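4.2 Where the apron ends up

I'll admit I went into this part of the Selline study caring mostly about drawers, and then the aprons took over! Of the 184 homes we wrote to, 90 told us they keep one on a wall hook (Khrystyna Harasym, my co-author, guessed far fewer). A small stick-on hook will do, and people seem fond of having the thing flat against the wall where they can grab it. 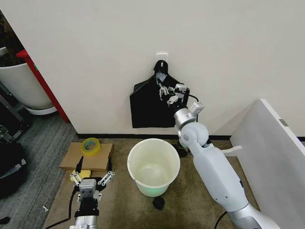 Figure 3. Black apron on a white adhesive wall hook, with a bucket on the floor.

Drawers came second, and I get to those in 4.3, along with the door handles.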